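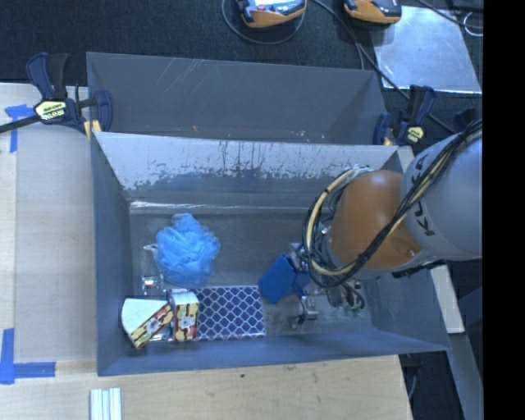 Pestoslow picking kit on a KUKA arm, bath pouf and wedge packs in the bin.

1/ Stoltis wants $890 a month for Pestoslow. The pitch says it picks "anything that fits in a tote." We'll see.

2/ Mesh is my first question. Annelies Kuipers at Stoltis sent me a log of 834 picks - all of them boxes.

3/ Support is 90 days, then you pay per call. Read that page twice.

4/ I've asked for the failed picks too. No reply yet. Not signing before August.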